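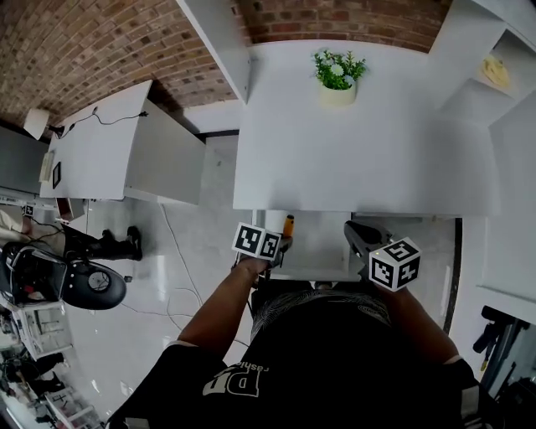 Drulo

Crate labels and a running list for office moves. Drulo reads a spreadsheet of rooms and desks, prints a sheet of labels, and keeps track of which crate is on which truck. It was written at Rodavel for our own crews and it still has our opinions baked into it.

Status: in daily use. Version 2 file format. Version 1 files will open, with complaints.

What it does

You give it a CSV with one line per crate. It gives you back a printable PDF of labels, a loading list per truck and an unloading list per floor. During the move, the crew scans each label at the old door, the truck and the new door. At the end you get a list of crates that haven't been scanned at the new door, which is the list the client will ask for at 4:45 p.m.

It doesn't quote jobs, schedule people, order coffee or talk to your accounting software. We had a branch that did scheduling. It scheduled one driver for two cities and was retired with honors.

Getting started

Unpack the folder anywhere you can write to. Run drulo init and answer the questions. It asks for a job name, the old address, the new address and how many trucks. Job names can't contain slashes, and please don't call it "test", as the archive already has several jobs called "test", two of which were real.

Then:

drulo import crates.csv
drulo check
drulo labels
drulo load

The check step is optional in the sense that flossing is optional. It looks for repeated crate numbers, rooms that don't exist at the new address, and any crate marked both "discard" and "fragile".

The CSV

Columns can be in any order. Header names must match, in lower case.

crate: the number on the label. Whole numbers only. If your numbering has letters in it, put the letters in "prefix".
prefix: optional, up to four letters.
from_room: where it is now.
to_room: where it should end up. "TBD" is accepted and goes to the holding area. A job in which every crate is TBD is also accepted, though you'll get a message.
owner: a person or a department. Leave blank for common property such as the printer paper and the artificial tree.
kind: crate, monitor, chair, cabinet, plant, other.
weight_class: light, medium, heavy. There's no "not that heavy", despite requests.
note: free text, 80 characters. Prints on the label in small type.

Blank lines are skipped. Lines beginning with a pound sign are treated as comments. Excel will try to turn room 3-12 into March 12. Format that column as text before you type in it, and if you've already typed in it, type it again.

Labels

The default sheet is 16 labels to a letter-size page. Other layouts live in layouts.ini. Every label carries the crate number in large type, the destination room, a floor color and a barcode. Floor colors run out after floor eight and begin again, with a stripe. If you're moving a company with more than 16 floors, we're flattered.

Put labels on the short end of the crate, never on the lid. Lids get swapped. A crate with someone else's lid is a perfectly good crate with a false identity, and it'll spend the afternoon in Legal.

Print one spare sheet of blanks per truck. They're for the things that weren't on the list, of which there will be several, including at least one refrigerator.

Scanning

Any USB or Bluetooth scanner that behaves like a keyboard will work. Set it to send Enter after each scan. Drulo beeps once for a good scan, twice for a repeat, and makes a lower noise for a crate it has never heard of. The lower noise can be changed in sounds.ini. The Rocha crew changed theirs to a goose, and we've asked them to keep that on their own laptop.

If the loading dock has no signal, carry on. Scans are stored on the device and merged later with drulo merge. When two devices disagree about a crate, the later scan wins. This assumes the clocks are right, so look at the clocks.

Sample data

The samples folder holds one complete job, the Stikham office move, with the client's permission and with owners' names replaced by department names. It has 378 crates on 26 pages of the original packing list, typed in by hand, errors included. We left the errors in because check needs something to find.

Known peculiarities of the sample:

Crate 114 appears twice. Both were real crates. One held binders and the other held the keyboard shelf for a desk that had been sold.
The third-floor kitchen is spelled three ways.
Everything from Facilities has the note "ask first". We didn't find out whom.
The final unloading list shows one crate missing. It was under the stairs at the old address, holding a door open.

Please use the sample for trying things out and for training new people. Don't use it to estimate how long a move takes. The freight elevator was out until lunch and the numbers show it.

Limits

Drulo has been used on jobs of up to 500 crates. Above that the loading list gets slow to redraw and the PDF takes long enough that someone will click the button again, giving you two PDFs. Split the job by floor.

It has no idea about insurance values, alarm codes or chain of custody. If you're moving medical or court files, you need a proper sign-off sheet for each handover, on paper or otherwise, and Drulo doesn't provide one.

Only English labels at present. The translation file for Portuguese is half done and is missing the word for "credenza".

Changes in version 2

Weight classes replace the old weight column, which people filled in with guesses, and in one case with "yes".
Plants are now a kind. They load last and unload first.
Undo works for the last scan only. It used to work for all of them, and this was discovered by an elbow.
The holding area prints on its own page.

License and contact

Free to use and alter inside your own company. Don't sell it, and don't take the Rodavel name off the about screen unless you've changed enough that we'd rather not be blamed.

Bug reports go to Marcelino Frota at the Rodavel front desk. Include the CSV, the version number from drulo version, and what you expected to see. He reads them in January, when things are quiet, and at other times if you put the word "truck" in the subject line.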